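Dramov Redeck
Arm and recording kit for collecting teaching examples

Overview | What is in the box | Running a session | Limits | Price and loan

We sell very little that we haven't first complained about, and the Redeck got more complaints than most. It is a single arm with a gripper, a recorder and the software that ties the two together. You guide the arm through a job, it saves what the arm did and what the camera saw, and you end up with a pile of examples to train on. The maker's leaflet says you can be "teaching in minutes". Our first usable recording took most of a morning, and that was with two people who had set up arms before.

Still, we kept it, and we now stock it at the Lurbridge counter.

What is in the box

Arm with gripper fitted
Recorder unit and power supply
Hand controller
Camera with head bracket
Two clamps, one bag of spare belts
Printed quick start guide (skip page 5, the wiring shown there is for the older model)

You need your own computer and your own table. Storage is also up to you, and the drive suggested in the guide filled up on us in three afternoons.

Running a session

The leaflet shows foam cubes being put into a bowl. Anyone can make an arm look good with foam cubes. We wanted to know how it would cope with the sort of stuff our customers handle, so we laid out electrical parts: switch boxes, a breaker, enclosures, capacitors, a push-button station, a couple of gears. The job was to pick up a part and put it in a bin on a padded mat. It sounds dull and it is meant to be. Dull jobs are where you find out whether the recordings are any use.

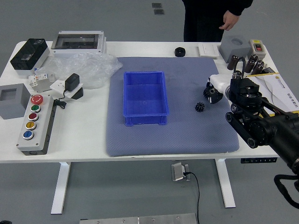 We saved 242 examples over the trial and threw out some 15 of them straight away, mostly for dropped parts or a controller that had gone to sleep. Round parts were the worst. The gripper closes flat, so a cylinder wants to roll out unless you come at it square, and it takes a while to get the feel of that through the hand controller. Boxes with straight sides were easy from the first hour.

A word about clutter. The guide tells you to clear the table of everything the arm isn't going to touch. We did the opposite for most of the trial. A system that has only seen a tidy table tends to fall apart on an untidy one, and we have never met a customer with a tidy table. If you do clear yours, don't blame the arm in May when the thing you trained in April can't find a gear next to a sheet of plastic wrap.

Limits

The software counts every saved recording as a "success" unless you mark it otherwise. We think this is a bad habit. Go back through your files and mark them by hand, or the total on the front page means nothing.

Moving the camera between sessions makes a real difference to what you get, and the bracket has no marks on it. Ours has a line of paint pen now.

The claim that you need "only a handful" of examples for a new job is one we would not repeat to a customer. Perhaps for foam cubes.

Belts wear. The spares are the right ones but the tool for fitting them isn't supplied. A small hex key does it.

How it compares

The Yule kit costs more, has a stiffer arm and a much better controller. It also locks your recordings into its own format unless you pay for the export add-on. The Redeck writes plain files you can open with anything, and for us that settled it. If your parts are heavy, look at the Yule first.

Price and loan

Price on request, as it changes with the maker's mood. A loan unit is kept at Lurbridge and can be booked for up to 5 working days. Bring your own parts and please bring awkward ones. Loan units go out with the paint line on the bracket, and we'd like them back with it still there.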